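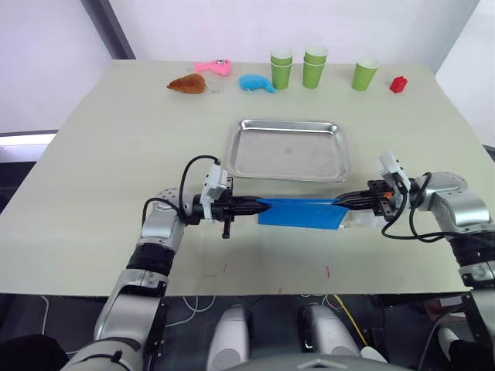
Stuffed toys in the washer – yes or no?

Started by lintroller in Laundry and Cleaning
Jun 10, 2022

lintroller
We have two kids and more stuffed animals than I want to admit. I would like to get through all of them this weekend. My mother always washed ours by hand in the bathtub with baby shampoo, and it took her a whole day. I have a front loader, a regular one, with a delicate cycle and a hand wash cycle. Can I just put them in? What temperature, and what do you do about drying? A few of them have plastic eyes and one has some kind of crinkle paper in the ears. None of them have batteries. The tags are long gone on most of them.

dorset_blue
Yes. Mesh bag or an old pillowcase tied shut, cold water, delicate cycle, low spin. I have done it for years. Half the usual detergent or less. If you use the full amount, the stuffing holds on to it and the toy dries stiff.

pinecone77
I would check each one first. Squeeze it all over. If it feels like beans or pellets, look at the seams before it goes anywhere near a washer. I had a frog open up on me and I was picking pellets out of the door gasket for weeks. Polyester fill is fine. Anything old could be stuffed with sawdust or foam crumbs, and those should stay out of water altogether.

lintroller
How do I tell foam from polyester without opening it?

pinecone77
Polyester stays squashed for a second and comes back slowly. Foam crumbs feel lumpy and sometimes crunch a little. If it is old and there is a fine yellow dust coming out of the seams, that is foam breaking down, and I would not try to clean it.

gus_in_murham
I'm going to disagree with the machine crowd. The outside comes clean but the fur is never the same after. Short plush holds up all right. Long fur goes clumpy and you can brush it for an hour and it will still look like a bath mat. I surface clean only. Bowl of lukewarm water, a drop of dish soap, beat it into suds, and use just the suds on a washcloth. Wipe with a clean damp cloth and let it dry overnight.

dorset_blue
The fur goes like that from heat. It happens in the dryer. Cold wash and air dry and mine come out fine, long fur included.

gus_in_murham
I have never owned a dryer, so it wasn't the dryer in my case.

dorset_blue
Then what temperature did you wash at?

gus_in_murham
Warm. 40 C I think, it was the default on the old machine.

dorset_blue
That would be my guess at the cause.

gus_in_murham
Maybe. I'm still not putting the good ones in.

marthasattic
Surface cleaning doesn't do anything about dust mites, and that is the main reason we wash ours. My son's allergist told us either hot wash or freezer. We do the freezer for anything that can't take hot water. Zip bag, squeeze the air out, leave it in overnight or longer, then a cold wash afterward to rinse out what is left. The freezer by itself kills them but leaves them in there, so don't skip the second part if allergies are why you're doing it.

tallboy_k
Our chest freezer has had a rabbit in it since September. We forgot about it and bought another rabbit.

lintroller
No allergies here, just jelly and whatever is on the floor of the car. But good to know. What about smell? One of them went through a stomach bug with us.

marthasattic
White vinegar, a splash in the rinse compartment. Or baking soda in a bag with the toy for a few hours, shake it, then vacuum it off with the brush attachment. I'd wash that one twice.

hollisfarm
Put them in with towels. Nobody has said this yet. If you run two or three toys alone, the drum goes out of balance and the machine will either bang or refuse to spin, and then you have a soaking wet bear. A couple of light towels the same color as the toys evens it out. Do not use new towels because of lint.

pinecone77
Agree on the towels. Also wash dark and light toys apart the first time. I had a red one that ran.

benchmark_ader
I run the laundry room at a daycare in Ader and we do ours on a schedule. We wash cold, spin at the lowest setting, then press each toy by hand between two dry towels before it goes on the rack. The pressing makes more difference than anything else. A toy the size of a loaf of bread can hold a surprising amount of water after a low spin. We turn them over morning and evening. Thick ones get two full days before they go back out, and I check by squeezing the middle and holding a paper towel against it. If the paper picks up any damp at all, it goes back on the rack.

lintroller
Do you use a fan?

benchmark_ader
Yes, a plain floor fan on low. No heat. In humid weather I put the dehumidifier in there too.

gus_in_murham
Two days for one toy is what I mean, though. With suds it is dry by breakfast.

benchmark_ader
For one kid at home your way is probably enough most of the time. We have a lot of kids chewing on the same things.

quietmeg
Has anyone used the Nisbet wash bags? The padded ones. The store near me has them and they cost more than I would like.

dorset_blue
I have one. It is well made and the zipper has a cover so it doesn't scratch. A pillowcase and a hair tie does the same job.

hollisfarm
Mine lasted some 145 washes before the zipper gave out. I was keeping a tally on the inside of the cupboard door, for the machine and not the bag. No complaints. I went back to pillowcases anyway.

quietmeg
Thanks, pillowcase it is.

tallboy_k
For plastic eyes, put a bit of painter's tape over them before the wash. It keeps them from getting scratched up against the drum. It mostly stays on. For the crinkle ears, I have washed those cold and they still crinkle, but it is quieter.

pinecone77
I would not bother with tape if it is already in a pillowcase.

tallboy_k
I do both.

lintroller
Update. I did the first load last night. Cold, delicate, two old towels, everything in pillowcases, about a tablespoon of detergent. No seams opened. They are on the drying rack with a fan now and the small ones feel almost done. The biggest one is still wet in the middle. I am leaving the long-fur dog for a suds wipe because I would be in real trouble if it came out different.

gus_in_murham
Good call on the dog.

marthasattic
Brush it with a soft toothbrush when it is nearly dry, in the direction the fur goes. It helps with the flat spots.

benchmark_ader
Pull at the stuffing of the big one from the outside while it dries. It settles in a lump otherwise, and air can't get to the center.

lintroller
Will do. Second load goes in after lunch.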